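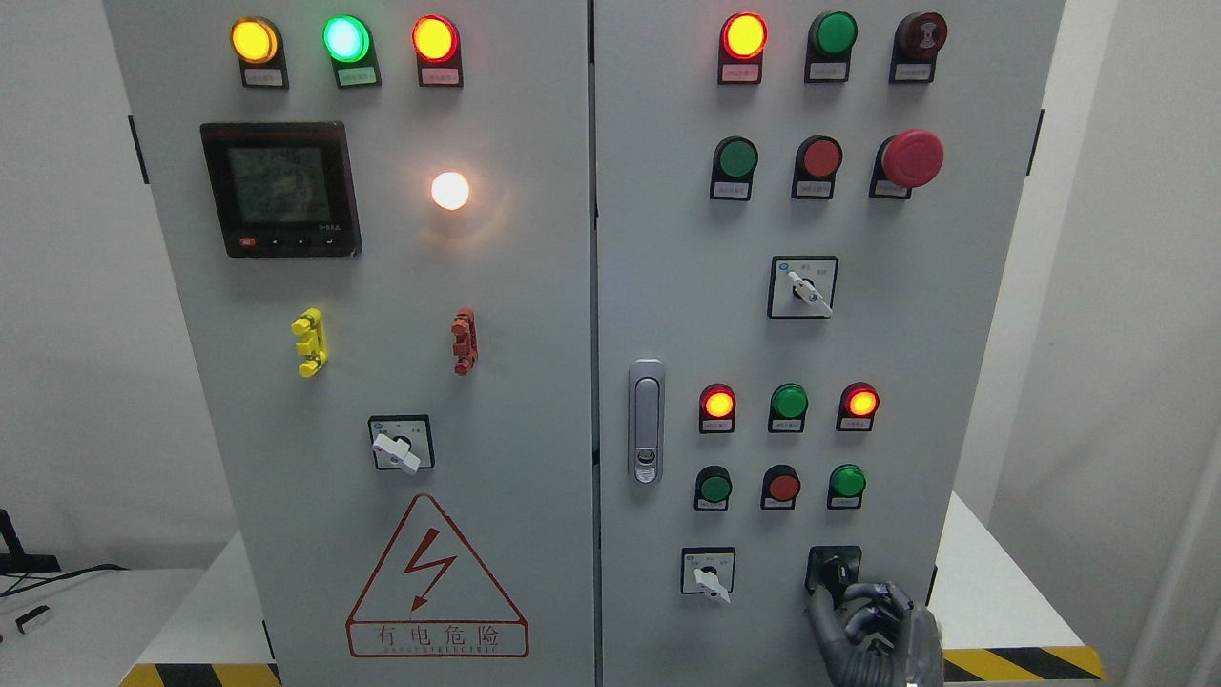
*Two control cabinets, side by side. The labels are the small white ones under the lamps.*

# Label the door as if you won't be there

I have spent most of my working life in front of gray doors like these, and my complaint about them has stayed the same the whole time. The hardware is good. Lamps last, switches turn with a solid click, and a big red emergency stop is hard to miss. The words are where we let people down.

Look at the right-hand door. It has two groups of lamps and buttons, one high and one low, with green and red in both. A red lamp is lit in the upper group and two red-orange ones are lit in the lower group. An electrician who knows the drawings can read that quickly. A person on their second week of nights can't, and color won't help much. Red can mean stopped, tripped, closed, live, or just "phase one," depending on who laid out the door. The left-hand cabinet has amber, green and red-orange across the top, all lit together. If you were taught that green is fine and red is trouble, what do you do with that?

You read the label. So the label had better be worth reading.

At the Cladbridge plant, where I worked on the maintenance side, we had 194 panel doors. In January we walked all of them and wrote down every label that a new hire could not explain in one sentence. The list came to 703 labels. Some were worn. Most were perfectly legible and said things like "K3" or "AUX" or "SEL 2." Those are fine names for a drawing. On a door they tell you that somebody, at some point, knew what the switch did.

Selector switches are the worst of it. A push button at least has a color, and people will guess from that. A rotary handle has only a direction, and if the positions aren't spelled out the direction means nothing. I would put the rule this way: every rotary switch gets its positions written out in full, and the label says what equipment it acts on. "Pump 2: Hand / Off / Auto" takes up a little more plastic than "SEL 2." It is still the cheapest thing on the door.

The usual objection is that labels are no substitute for training. Fiorella Melis, who ran our electrical shop, made that argument to me more than once, and she had a point. She didn't want operators touching a switch because the tag made it sound easy. I agree that nobody should work a panel they haven't been trained on. But training fades, and the person trained on one line gets moved to another. Bianchini built some of our panels and Plelora built the rest, and the two shops never laid out a door the same way. You can't train that out of people. You can write it on the door.

The other objection is cost. We had new tags engraved by Lustilell, and the price was small enough that it went through on a normal maintenance order. The slow part was agreeing on the wording. We held 6 meetings on it, each set for 30 minutes, and most of them ran long. I'd do them again.

The warning signs show that we already know how to do this. The left cabinet has a red triangle with a lightning bolt and four Chinese characters boxed under it, and they say there is live electricity and danger. It's low on the door, and the picture gets the point across even if you can't read the words. A lot of thought goes into telling people that a cabinet can kill them. I would like some of the same effort put into telling them what the handle does.

Start with the rotary switches. Take the drawings with you and bring somebody new. When they ask what a thing means, write down the answer you give them — that's your label.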